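Contents | Previous chapter | Next chapter | Index

Chapter 2
Surface Finish and Its Measurement

Two parts can match the same drawing, pass the same gauge, and still behave differently in use. One seals and the other leaks. One slides freely and the other drags. In many such cases the size and shape are correct and the fault lies in the surface, at a scale the gauge cannot reach. This chapter deals with that scale.

2.1 Terms

A real surface departs from the ideal one in several ways at once. It is useful to sort these by spacing. Form error has the longest spacing and may run the full length of the part. Waviness is shorter and often comes from vibration or deflection of the machine. Roughness is the shortest and is left by the cutting edge, the abrasive grain, or the mold wall. Lay is the main direction of the pattern. A turned shaft has a lay that runs around the axis; a lapped plate has none that can be named.

The limits between these groups are set by agreement. The value that separates roughness from waviness is called the cutoff, and a roughness figure quoted without its cutoff is of little use. Students often copy the figure and leave out the cutoff. Exercises in this chapter will be marked down for it.

2.2 Average roughness

The most common measure is the average roughness, Ra. A mean line is drawn through the measured profile so that the areas above and below it are equal. The distance of the profile from this line is then averaged over the evaluation length, with sign ignored.

Ra is easy to compute and changes little from one trace to the next. It also hides a great deal. A surface with a few deep scratches and a surface with many shallow ridges can give the same Ra - the first may be a good bearing surface and the second a poor one. Peak height and bearing ratio, covered in Section 2.6, are needed to tell them apart.

2.3 Coatings, films, and tapes

A thin layer placed over a part replaces the original surface with a new one. Paint tends to fill valleys. Plating tends to follow the profile and may sharpen the peaks. Adhesive tape bridges the valleys and adds its own texture, including any creases made when it is applied. The roughness of the part underneath then says little about contact with the outside.
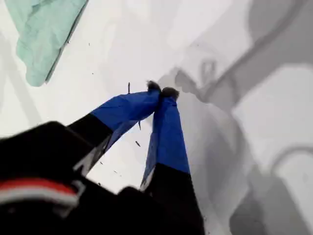

Figure 2.1 Blue tape on a gripper finger. The tape surface is slightly crinkled.

Creases of this kind are too widely spaced to count as roughness under most cutoffs and should be reported as waviness. Gloss is a separate property. A film may have a faint sheen and still be uneven, and a matte film may be quite flat.

The method used in the rest of the chapter follows the course notes of Lesia Yatsenko and Jolien Aerts. The worked data come from the Gikaser set, which holds 231 profiles taken with a stylus instrument.

Related sections
Chapter 1: Limits and Fits
Section 2.6: Peak Height and Bearing Ratio
Chapter 3: Friction and Wear
Data tables: Gikaser profiles

Copyright Kandar Technical Texts | Contact the editors | Back to top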